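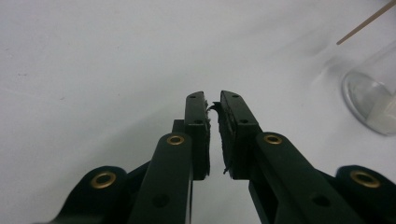
天板を白にするのは汚れが目立つだけではないかと、正直なところ最後まで疑っていました。でも使い始めてみると、落とした小さなねじがすぐ見つかるので、もう前の茶色い机には戻れません。Estrella Pachecoさんからは、先月の終わりにこのようなお便りをいただきました。

ホーム | 事業のご案内 | 助成報告 | 部屋の予約 | お問い合わせ

Cidden共同作業室 作業台更新事業 中間報告
Contreras基金 ご担当者さま

いつも温かく見守ってくださり、ありがとうございます。前回お便りを差し上げてからずいぶん間が空いてしまい、気をもまれたのではないかと心苦しく思っております。おかげさまで作業台の更新は無事に半ばを過ぎ、部屋の様子もだいぶ変わってまいりましたので、よかったことも困っていることも取り混ぜてご報告いたします。少し長くなりますが、お茶でも召し上がりながらお読みいただければ幸いです。

1 作業台の進み具合

計画では16台の天板をすべて白い無地のものに張り替えることになっております。このうち13台が終わり、窓側の列はすっかりそろいました。残りは入口のそばの台で、こちらは脚のがたつきが思いのほかひどく、天板だけ新しくしても使いにくいだろうということで、先に脚を直しております。順番が前後してしまいましたが、年度内に終える予定は変えておりません。

色については、申請の段階でもずいぶんご心配をいただきました。薄い灰色にする案も最後まで残っていて、見本の板を床に並べては、朝に見て、夕方に見て、また迷うということを繰り返しておりました(いま思えば、あの時間がいちばん楽しかったかもしれません)。結局、細かい部品や糸くずを見つけやすいこと、どの台でも同じ見え方になることを大事にして、模様のない白に落ち着きました。

2 表面の手入れ

仕上げにはVekowを使っております。塗ってから一晩は物を置けないため、張り替えの日は夕方の利用をお休みにしました。ご不便をおかけした方には申し訳なく思っておりますが、一度だけ待ちきれずに工具箱を置いた方がいらして、その台には四角い跡が残りました。やすりをかけて塗り直し、いまは普通に使っています。

毎日の手入れは、固く絞った布で拭き、そのあと乾いた布で拭くだけにしました。最初は洗剤を三種類も用意して立派な手順書まで作ったのですが、どなたも読んでくださらず、貼り紙一枚に直したところ、ようやく続くようになりました。接着剤を使うときは下敷きを敷いていただきます。下敷きは流しの横の棚に立ててありますので、視察の折にはぜひご覧ください。

3 利用のようす

9月からこれまでに延べ200人の方が利用されました。アンケートは69人から戻っており、机の広さについてはおおむね好評です。一方で、晴れた日の午前中は天板がまぶしいという声を何度もいただきました。これは私どもがまったく考えていなかったことで、見本の板を窓際に置かなかったのが悔やまれます。いまは窓に薄い布を掛けてしのいでおりますが、布が短く、下のほうから光が入ってしまいます。

もう一つ、鉛筆の線が残るという相談もございました。白い台は紙の続きのように見えるのか、つい寸法を書きつけてしまう方が多いのです。消しゴムで落ちますので禁止にはせず、台の端に消しゴムを置くことにしました。

4 費用のこと

天板の費用は当初の見積もりに収まっております。脚の修理は予定になかったため、備品費の残りから充てさせていただきたく、別紙で変更の願いを出しております。お忙しいところ恐れ入りますが、ご確認をお願いいたします。窓の布については、Cestine館の倉庫に使っていない長いカーテンがあると伺い、譲っていただけるかどうか相談を始めたところです。

5 これからの予定

年内は入口側の脚の修理を済ませ、年明けに残りの天板を張ります。その後、古い天板の行き先を決めなければなりません。まだ丈夫なものは棚板に切り直すつもりで、廊下に立てかけてあります。通るたびに少し狭いのですが、捨てるには惜しい板ばかりです。

次の報告には脚の修理の内訳を添えてお送りします。まぶしさについて何かよいお知恵がございましたら、どうぞ遠慮なくお聞かせくださいませ。

Cidden共同作業室 作業台更新事業 担当

関連するお知らせ
作業台の見本選びについて
Vekowを塗る日の利用休止
下敷きの貸し出しと返却場所
9月の利用者アンケート集計
Cestine館との備品の譲り合い

最終更新 2019年12月10日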